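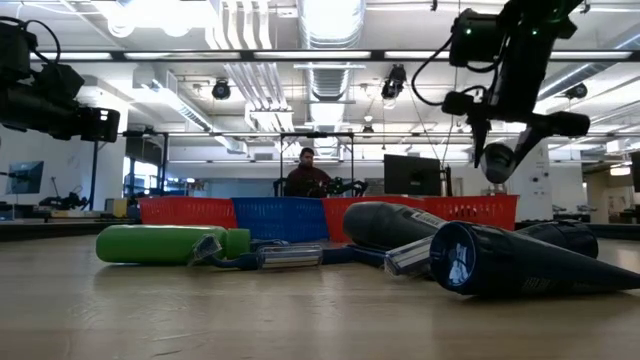
歯ブラシを忘れたことに気づいたのは、Pevicoの夜行バスが峠のトンネルに入ったころだった。

荷物の中身を頭の中でひとつずつ思い浮かべる癖があって、やらなきゃいいのに、バスが暗くなるとどうしてもやってしまう。ワンピース、ある。靴、ある。ご祝儀のかわりに包んできた急須、ある(割れてませんように)。パスポート、お腹に巻いてある。で、洗面台の横のコップに立ったままの歯ブラシが、ものすごくくっきり浮かんできたわけです。ああ、と声が出て、通路の向こうのおばあさんがこっちを見た。すみませんと日本語で言った。通じるわけないのに、とっさのときは日本語しか出ない。

その時点ではまだ、歯ブラシひとつの話だったんですよ。

夜中の三時すぎにMellelという町でバスが停まった。休憩かと思って、わたしは座席で膝を抱えたまま寝たふりをしていた。そうしたら運転手さんが何か言って、みんながぞろぞろ降りていく。通路の向こうのおばあさんがわたしの肩をとんとん叩いて、手首をくるっと裏返してみせた。終わり、っていう意味だと思う。この先の橋が通れなくなって、次のバスは朝まで出ないか、朝になっても出ないか、そのどちらかだという。英語のできる学生さんらしい子が教えてくれて、教え終わるとすぐ、迎えに来た車に乗っていなくなった。

降りて、横腹の荷物入れの前に並んだ。みんな自分のを取って帰っていく。わたしのだけなかった。

しゃがんで奥まで覗いたけど、ないものはない。紺色のスーツケースで、持ち手に黄色い毛糸を巻いてあるやつ。運転手さんが懐中電灯を貸してくれて、わたしはその中に半分体を突っ込んで、油のにおいを嗅ぎながら、急須のことばかり考えていた。歯ブラシはもうどうでもよかった。いや、どうでもよくはないか。口の中がずっと、夕方食べた揚げパンの味だった。

結婚式はSotelo、次の日の夕方。新婦は大学で同じ寮だった春ちゃん。春ちゃんはこの国の人と結婚してこの国に住むことになって、招待状の余白に、ちっちゃい字で「ほんとに来てくれたら泣く」と書いてきた。そんなこと書かれたら行くでしょう。切符代の2,060を窓口で数えながら、わたしはけっこういい気分だったんです。遠くまで友だちに会いにいく自分、というのにちょっと酔っていた。

で、三時半の駐車場に、ワンピースも靴も急須も歯ブラシもなく立っていた。

運転手さんが指さした先に、灯りのついた建物がひとつだけあった。

「荷物は?」

宿の人の最初のひとことがそれだった。背の高い、六十は過ぎていそうな女の人で、寝巻きの上に男物の分厚いコートを着ていた。ないんです、と言うと、その人はカウンターの下から鍵を出して、「217」と言った。二階の奥の部屋。建物は二階建てで、一階に部屋がいくつあるのかも知らないけど、どう見ても217まで数えるような宿じゃない。あとで聞いたら、昔つぶれた大きなホテルから扉を譲ってもらって、番号がついたまま取りつけたんだそうです。だから217の隣が31で、その向かいが扉に何も書いていない部屋だった。

宿の人はフリーダ・リュケゴーさんという。宿帳に Frida Lykkegaard と書いてあって、わたしは読み方がわからずに、もごもごしていたら直された。もう一回言ってみて、と言われて、もう一回言った。まだちがうみたいだったけど、朝の四時前だったので、許してもらえた。

部屋に入って、服のまま寝た。歯は水でゆすいだ。

起きたら昼前だった。わたしは昔から、大変なときほどよく寝る。高校の受験の日も寝坊したし、祖母が亡くなった夜もぐっすり寝て、母にあきれられた。階段を下りていったら、食堂の長い机で男の人がじゃがいもを剥いていた。

「あなたが、かばんのない人」

そうです、と答えた。有名になっている。

男の人はブラヤン・グラハレスといって、泊まり客だと言うのに、エプロンをしていて、じゃがいもの剥き方が板についていた。皮が細く長くつながって、机の下のバケツにするする入っていく。泊まり客なんですか、と聞いたら、18日目だと言う。橋はずっと通れないんですか、と青くなって聞いたら、ちがうちがう、と包丁を振った(危ない)。橋は昨日の晩からだよ、僕のはもっと別のことだよ、と。

別のことが何なのか、聞きたかったんだけど、フリーダさんがコーヒーを持って入ってきたので聞けなかった。コーヒーは濃くて、底に粉がたまっていて、飲みほしたら口の中がさらにひどいことになった。

「あの、歯ブラシって、どこかで買えますか」

フリーダさんはわたしの顔を見て、窓の外を見て、祝日、と言った。ちょうどその日が町の守り神みたいな人のお祭りで、店はぜんぶ閉まっている。薬局も。パン屋も。バス会社の事務所も、だから電話をかけても誰も出ない。

わたし、そこでようやく泣いたんですよね。スーツケースで泣かず、橋で泣かず、薬局が休みで泣いた。ブラヤンさんがじゃがいもを置いて、手を拭いて、それからまたじゃがいもを持った。何かしてくれようとして、やめたんだと思う。フリーダさんのほうは、泣いている人に慣れている感じで、砂糖つぼを黙ってこっちに押した。

ひとしきり泣いたあと、フリーダさんに連れられて物置に行った。

客が忘れていったものがとってある棚だった。傘がいちばん多くて、次が本。片方だけの手袋。入れ歯の箱(中は見なかった)。あとはもう、洗面のものばっかり。シャンプーの使いかけ、固まった石けん、櫛、ひげそり、香水のびん。フリーダさんはその中に腕をつっこんで、新品の、台紙にとまったままの歯ブラシを引っぱり出した。子ども用だった。柄のところにワニがいる。

「これは新しい。保証する」

ありがたくて、また泣きそうになった。ワニの歯ブラシは頭がすごく小さくて、奥歯まで磨くのにえらく時間がかかったけど、あんなに気持ちよく歯を磨いたことはないです。鏡の前で、いい大人が、ワニを握りしめて、いーっとかやって。舌まで磨いた。

さっぱりしたら急に頭が動きだして、春ちゃんに電話をかけた。三回目でつながった。後ろがうるさくて、髪をやってもらっている最中みたいだった。

「いまどこ」
「Mellel」
「どこそれ」
「わかんない。橋のこっち側」

春ちゃんは、うそでしょ、と言って、それからけたけた笑いだした。泣くって書いたくせに。わたしもつられて笑った。荷物もないのと言ったらもっと笑って、髪の人に怒られていた。動かないで、みたいなことを言われているのが聞こえた。

「来れる?」
「行く」

行くと言ってしまった。電話を切って食堂に戻って、行くと言っちゃいました、と言ったら、フリーダさんとブラヤンさんが顔を見合わせた。

船がある、と言ったのはフリーダさんだった。橋が通れなくても川は通れる。夕方の前に、Jillentという名前の船が対岸に渡る。お祭りの日だけはただで乗れる。対岸からSoteloまでは、車があればすぐ。

「車がなかったら?」
「この人が持ってる」

この人、というのはブラヤンさんだった。ブラヤンさんは、いや、それは、と言った。車は対岸に停めてあるんだそうです。停めて、船で渡ってきて、一泊のつもりで泊まって、それで18日。

ここからは船の上で聞いた話です。順番がぐちゃぐちゃだけど。

ブラヤンさんには弟さんがいて、Soteloで靴の修理をしている。父親が亡くなったときに、家をどうするかで揉めて、口をきかなくなって7年になる。今度その弟さんに子どもが生まれて、手紙が来た。一行だけの手紙で、女の子だ、とだけ。それでブラヤンさんは車に乗って、会いに行こうとして、弟さんの家の前まで行って、そのまま通りすぎて、川まで走って、船に乗ってしまった。

「通りすぎたんですか」
「信号が青だった」

赤だったら停まったと思う、と言う。わたしはそれは嘘だと思ったけど、言わなかった。

船は小さくて、祭りの人でいっぱいで、誰かの抱いている鶏がずっとわたしの肘をつついていた。わたしはフリーダさんに借りた服を着ていた。緑の、肩のところがとがった、たぶん三十年は前のよそゆき。丈が長すぎるのをフリーダさんがまち針でとめてくれて、歩くたびに、どこかしらがちくっとする。靴だけは合うのがなくて、自分の運動靴。かばんのかわりに紙袋。紙袋の中には、財布と、じゃがいものオムレツの包みと、ワニ。

「弟さんに、なんて言うんですか」
「決めてない」
「18日もあったのに?」

言ってから、しまったと思った。初対面の人に言うことじゃない。ブラヤンさんは怒らないで、川を見て、じゃがいもばっかり剥いてたからな、と言った。そうか、と思った。なんか、わかる気がしたんです。わたしも祖母のときに、お葬式のあいだ、ずっとお茶碗を洗っていた。親戚が何か話しかけてきても、今ちょっと手が濡れてるので、と言って。手なんか拭けばいいのにね。

そのことを話そうかと思ったけど、エンジンの音がうるさくて、祖母という単語を大声で叫ぶのもどうかと思って、やめた。オムレツを半分こして食べた。おいしかった。塩がきつくて、船の風に合っていた。

車は埃をかぶって、対岸の木の下にちゃんとあった。フロントガラスに葉っぱがはりついていて、ふたりで手で払った。エンジンは二回目でかかった。ブラヤンさんは運転がうまくて、ただしものすごく遅かった。自転車に抜かれた。わたしは時計を見ないようにした。見ても速くならないし、見たら、間に合いますかと聞いてしまう。聞いたら、この人はたぶん、また通りすぎるほうに逃げる気がした。何の根拠もないけど。

Soteloに入って最初の信号が赤だった。

ふたりとも黙っていた。長い信号だった。角に靴の絵の看板が見えた。それが弟さんの店かどうかは聞かなかったけど、ブラヤンさんの手がハンドルの上で、ぎゅっ、となったから、そうなんだなと思った。

「教会はこの道をまっすぐだ。歩いて行ける」

急に言われて、え、と言った。それから、ああ、と思って、紙袋を抱えて降りた。お礼を言うのに窓を叩いたら、窓が途中までしか開かなくて、その隙間から紙袋の中身をひとつ渡した。何か渡さなきゃと思ったんですよ。財布は困るし、オムレツはもう食べちゃったし、ワニしかなかった。使ったやつなのに! 赤ちゃんに、とかわたし言った気がする。赤ちゃん、歯ないよね。使ったやつだし。もう最悪だったんだけど、ブラヤンさんはまじめな顔で受け取って、胸のポケットに差した。信号が青になって、後ろの車が鳴らして、ブラヤンさんは車を端に寄せた。

寄せたところまで見て、わたしは走った。まち針がちくちくした。

式には間に合わなかったです。教会の扉が開いて、みんなが出てきて、米をまいているところだった。春ちゃんがわたしを見つけて、口をぱかっと開けて、その服なに、と日本語で叫んだ。それから本当に泣いた。わたしも泣いて、抱きついたら、まち針が一本春ちゃんに刺さった。

スーツケースは一週間たってから、バス会社から日本の家に送られてきた。毛糸はなくなっていた。急須は無事で、今度は郵便で春ちゃんに送ったら、それで割れた。注ぎ口がとれたって写真が来て、でもお茶は飲めるらしい。ふたのほうから注いでるんだって。

緑の服は洗って、丈はそのままで、フリーダさんに返した。お礼の手紙をつけて、日本のお菓子と、大人用の歯ブラシを何本か入れた。忘れ物の棚に置いてください、と書いて。一月になって返事が来た。字が大きくて、便箋一枚にちょっとしか入っていない。服の袖が縮んだこと、橋はまだ工事をしていること、お菓子は豆が甘くて驚いたこと。それから、じゃがいもを剥く人がいなくなって困っている、と書いてあった。

裏にも何かないかと思ってひっくり返したけど、切手ののりが少しついているだけだった。

歯ブラシのことは、何も書いてなかったな。今度聞いてみる。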